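The Pourer

By the time the arms came to the Nilthorpe office, Evangelia Sarantis had been making the tea for the whole of Accounts for so long that it had got into her job description, somewhere below invoices. 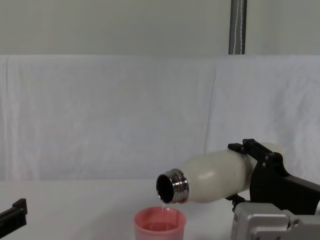 Head office in Skesville had sent a memo. From Monday, all refreshments on the second floor would be poured automatically, freeing staff for higher-value activity. Evangelia read it twice, looking for the higher-value activity, and found only a phone number for Solberg, who had installed the thing and would be glad to hear our feedback.

It poured beautifully, you had to give it that. It poured the way a heron stands. You asked for a squash, and one arm took up the flask and tipped it by degrees until a thread of liquid came down into the cup, and you stood there with your hands behind your back like visiting royalty. A whole squash took as long as the second verse of a hymn. Evangelia could do a round of nine in that time and hear about Martin's divorce.

That was what went first, the hearing about things. People had told her stuff while she poured, because she was busy and facing the other way. Now they queued, and people in a queue talk about the queue. In the first month she learned nothing about anyone except that Denise from Payroll took it weak.

The second month, the figures came through. The arms had poured 700 drinks and spilled one, on a man from Fomthorpe who had leaned in to see how it worked. Skesville was delighted. A laminated certificate went up by the sink.

"What did I use to do?" Evangelia asked her manager. "Per month. For comparison."

He looked it up. It said 599, and then he admitted he had made that up, as no one had ever written it down.

She did her higher-value activity. She cleared a backlog of 93 invoices and found that one supplier had been charging us for a skip since July. She was given a better chair. At four o'clock she would still get up without deciding to, walk as far as the kitchen door, and watch the flask go over.

One afternoon Martin was in there alone, waiting on a blackcurrant.

"It's gone through," he said, to the flask, more or less. "The house."

Evangelia came in and turned her back to him, and began washing a cup that was already clean.

"Go on," she said.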